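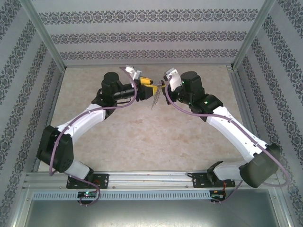
Grey mesh piece over the stone-patterned top, narrow end down.

March, after lunch

Carried on with the mesh piece for Ostdale. Still not sure whether to call it a coil or a spring in the write-up. Ileana has "stretched coil" on her sheet, so I'll use that until someone objects.

Cleared the tabletop before starting. The mottled pattern makes fine wire hard to find, and I don't want offcuts left on it again. Verna suggests a plain sheet over the top for small work. Worth trying, the roll from Lewis should be wide enough.

Length at rest to be taken 3 times, always from the narrow tip. Last month's readings were taken from either end and can't be compared. Ileana to redo the table in the Collilon folder.

To do: ask Okine about a second piece in the same mesh, order 2 more trays, find the long steel rule. Must not hang pieces by the narrow end, it pulls out of shape.

Store is locked at 1900, so anything going back has to be in before then.

Ostdale workshop notes. Queries to Verna Oyelaran. Back to top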